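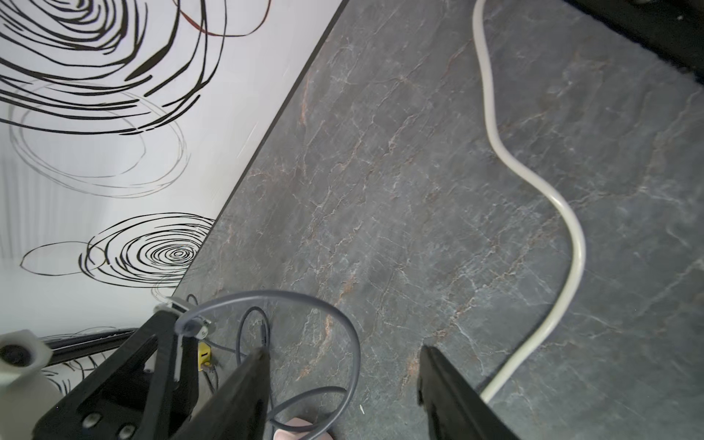 Dark grey stone pattern, loopy black swirls on the wall. I could stare at those rings all day.

Posted in: Home, Rambling | 10 comments | Print this | E-mail to a friend

So I have fallen head over heels for wallpaper. Proper, loud, grown-up wallpaper! I grew up in a house in Meltville where every single wall was the colour of weak tea, and I think I've been quietly making up for it ever since.

It started with my neighbour Akosua Laryea, who did her hallway last August in a huge leafy green print called Trollari. I went over to borrow a ladder and stayed two hours. The hall is tiny (you can touch both sides with your elbows out) and I'd always been told small spaces need pale paint. Rubbish! It felt like walking into a garden.

Naturally I went home and ordered samples. Then more samples. I stuck them up with masking tape beside the kettle, behind the bathroom door and inside the linen cupboard, and moved them every few days to see them in different light. My favourite colour at breakfast looked like mud by dinner, so please do the tape thing before you spend any money.

I settled on a deep blue with little cream birds for the spare room, $193 for the lot, paste included. Ibrahim Obi came over to help with the hanging and taught me to start from a plumb line instead of trusting the corner. My corner leans. It leans a LOT. If we'd followed it, the birds would have been flying downhill by the window.

A few things I'd pass on: buy all your rolls from the same batch, change the blade far more often than seems sensible, and smooth from the middle out. Oh, and turn the power off before you trim near a switch. One strip went up upside down and I only noticed the next morning over my coffee, so there are now some very acrobatic birds behind the wardrobe and I've grown fond of them.

Next up is the laundry. I'm thinking stripes, or maybe something with lemons? Tell me what you've got on your walls, especially if it's ridiculous!

Share (2) | Tweet | Pin it

This site uses cookies. By continuing to browse you agree to our use of cookies.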